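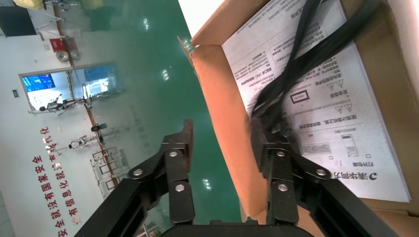

Combien de temps faut-il pour rallier Skarstead depuis la piste de Hanelar ? Quatre heures en saison sèche, sept dès que la rivière monte, et le véhicule part à l'aube dans les deux cas.

Sekar Liem avait rédigé cette réponse lui-même, six ans plus tôt, pour la fiche remise aux clients. Il la relisait dans la pièce qui servait de bureau à l'agence, le téléphone posé à plat devant lui. Au bout du fil, une femme de Wetumthorpe voulait savoir ce qu'on entendait par « monte ».

— Au gué, il y a une échelle graduée, dit-il. À 400 millimètres, on passe. À 700, on fait le tour par la crête.

— Et entre les deux ?

— Entre les deux, c'est Ismail qui décide.

Elle nota le nom. Il l'entendit écrire. Elle demanda ensuite si Ismail était le guide ou le chauffeur. Les deux, répondit Sekar, ce qui était exact jusqu'en avril.

Le dossier portait le numéro 3008. Deux voyageurs, cinq nuits au camp, un supplément pour la marche accompagnée du troisième jour. La cliente avait versé l'acompte. Elle posait ses questions dans l'ordre, avec un silence égal après chacune. Poids autorisé dans l'avion de liaison. Tension du courant au camp. Altitude du plateau.

— 3000 mètres au col, dit Sekar. Le camp est plus bas.

— De combien ?

Il chercha dans la fiche. L'altitude du camp n'y figurait pas. Elle figurait dans la version précédente, celle d'Ismail, tapée à la machine, où chaque étape était suivie d'une ligne de remarques : sol meuble après le deuxième portail, demander la clé à la ferme, ne pas s'arrêter sous les falaises l'après-midi. Sekar avait supprimé ces lignes pour que le document tienne sur une page.

— Je vous rappelle pour ce point.

— Mon mari a fait ce voyage, dit-elle. Avant nous. Enfin, avant que je le connaisse. Il se souvient d'un homme qui descendait dans l'eau avec un bâton et qui restait debout au milieu, sans rien dire, pendant que le moteur tournait.

— C'était Ismail.

— Il voudrait le revoir.

Sekar regarda le planning. La colonne du conducteur indiquait des initiales qui n'étaient pas celles d'Ismail. Le remplaçant était compétent. Il avait ses certificats, il parlait trois langues, il lisait l'échelle depuis la cabine, avec des jumelles, et communiquait la cote par radio. Aucun départ n'avait pris de retard.

— Il ne conduit plus, dit Sekar. Il habite toujours près du gué, côté est. La piste passe à deux cents pas de chez lui.

— Le véhicule peut s'arrêter ?

L'arrêt n'était pas prévu. La fenêtre de passage du col se fermait à 14 heures, et le temps de roulage avait été calculé sans marge. Il refit l'addition sur le bord du planning. En partant une demi-heure plus tôt, cela tenait, à condition que l'eau soit basse.

— Trente minutes, dit-il. Départ à 5 h 15 au lieu de 5 h 45.

— Et si la rivière est haute ?

— Alors vous passerez par la crête et vous ne verrez pas la maison.

Elle dit qu'elle comprenait. Après avoir raccroché, Sekar ouvrit le dossier 3008 et inscrivit l'arrêt. Dans la case « motif », il écrivit « visite », puis il sortit du tiroir l'ancienne fiche et chercha l'altitude du camp. Elle était à la troisième ligne, corrigée à l'encre. Il recopia le chiffre et, en dessous, la remarque sur les falaises.

Imprimer cette page
Envoyer par e-mail
Dernière mise à jour : avril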